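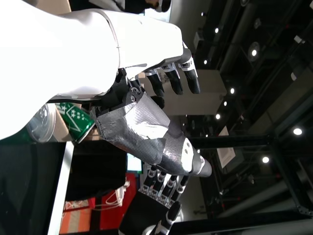 Section 23. Clearing a shared work table with the Zorkard sorting tray

Welcome back, and thank you for reading this far! The Zorkard tray (model 1221) is meant for those tables that everybody uses and that slowly fill up with drinks, packaging and bits and pieces. Before you unfold it, have a gentle look at what is already out. A green can tipped at an angle next to a clear container with a ridged lid, with cardboard behind them both, is a very ordinary start, and you can work from just that.

1. Move drinks first, even the ones you feel quite sure are finished. Lift each can by its sides and stand it upright in the deep end of the tray.

2. Check that the lids on clear containers are pressed down all the way around, then set them in the middle.

3. Fold any spare cardboard along the creases it already has, and slide it into the side slot.
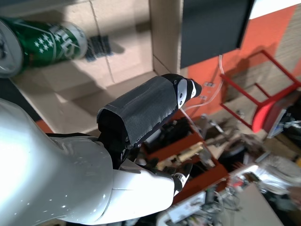 4. Run your hand lightly over the bare surface for the small things that hide in seams and folds, and drop them in the little Flistmont cup that clips to the rim.

5. Gather cables last, in wide, easy loops. Please don't pull them tight, tempting as it is when you're nearly done.

Caution: Keep the tray 90 centimeters or more from any screen while there are open drinks in it. Never carry it by the cup.

Note: If people are still working at the table, do your end and leave theirs for later in the afternoon. The tray will happily wait half full.

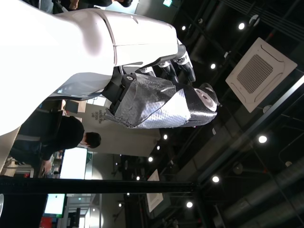 One reader wrote in to say that step 5 worked better for her before step 3, as her cables were always lying across the boxes and she kept having to lift them anyway. Please do swap the two if your table is like that; the tray doesn't mind which slot you fill first.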